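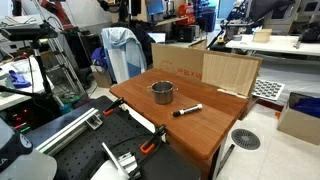 3.2 Objects and wording

The study deals with how people describe the place of ordinary things on a table. We kept to items that most adults can name without help. A cooking pot and a marker pen were chosen as the main pair. They differ in size and outline, and they are seldom stored together, so a writer cannot fall back on a stock phrase such as "next to the lid". Twenty-two adults took part and wrote 421 short descriptions. Benedikt Riedl and Lise Bélanger read them all and kept 407; the others named no place.

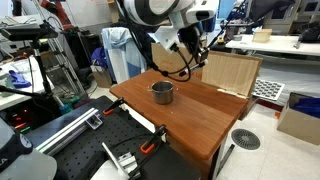

A single object gives the writer fewer landmarks than a pair. Most people then turned to the edges of the table or to whatever stood upright nearby. With the small stainless steel pot the only cookware on the wood, the tall cardboard at the back edge offers one such landmark, and "in front of the cardboard" was coded as a background reference. "In the middle" was coded as a surface reference — even where the writer added a side, as in "the middle, a bit left". Mentions of a handle were coded apart, under object parts.

Figure 3. Pot and marker on the tabletop, with printed cardboard standing behind.
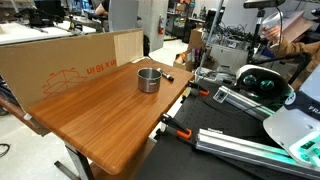 Pairs brought out a different habit. Writers tended to place the larger object first and then fix the smaller one against it. In Figure 3 the marker lies just to the right of the pot, and both "beside the pot" and "right of the pot" were accepted as pair references. The marker also lies at a slant to the wood grain. Its direction was recorded only if the writer gave it, for instance by saying which way the black cap pointed. Colour words were noted but not scored, and the same was done for remarks on the print on the cardboard. Where the two readers differed, Cheng-en Lam made the final choice; this was needed for 12 descriptions.

We use cookies to remember your reading settings. Accept | Manage choices

© 2025 Lillow Papers. Contact the editors | Back to top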